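Biltero Forum > Household Manipulation > Rules and Practice

Alholm_Standards
Members are reminded that simulated kitchen runs must log gripper clearance before any grasp is scored.

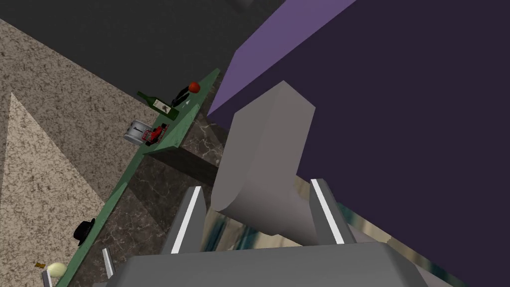 The log shall cover up to 300 steps per run.

brendutis_lab
We object. Our runs end at step 297 -- three short of a figure with no stated basis.

Alholm_Standards
The limit is a ceiling. Rule 8 also requires that both arms be reported, including an idle one.
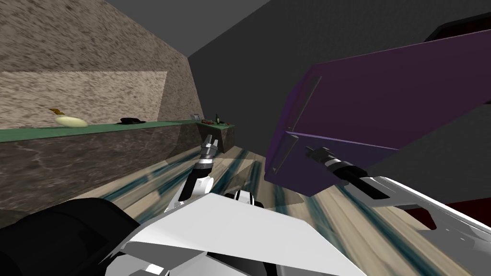
Partial reports will be returned.

bermudez_qa
Rule 8 is sound. The ceiling should be reviewed in September.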